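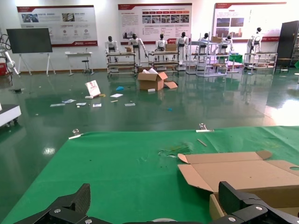

The green table, with the box open and the shreds next to it.

I spent most of Saturday unpacking, and I want to write down how I do it now, because in June I did it badly and lost a bag of screws in the trash.

The first thing is to clear one surface and keep it for boxes. Mine is the table with the green mat. The mat is held along the far edge with clamps, so it stays put when I drag something heavy over it. Ishbel Cairns suggested the clamps after I complained about the mat creeping toward me all day.

I open a box on the table and fold all the flaps outward. If they stand up they get in the way of my wrists. Then I take out the filling before I lift anything else. The green shreds are the worst kind. They cling to sleeves and end up in the next box. I push them into one heap on the mat and leave them there until I have gone through them with my fingers. I found 2 washers that way.

The floor is where I fall behind. Boxes get opened down there too, and then there are loose sheets of paper lying all over. The floor is glossy dark green and paper slides on it, so a packing slip can travel a good way from the box it came in. Bogdan Avram has started writing the order number on the flap with a marker. I should do the same.

The Bilum order was nine boxes. The Kinnunen one was 12, and two of those were mostly white packing material. I kept the material and flattened the worst of the cardboard. The good boxes I keep whole, since we ship things back more often than I expected.

Still to do: pick up the papers, match the slips to the Bilum list, and find a bin with a lid for the shreds. The one I wanted was sold out. I will try again next week.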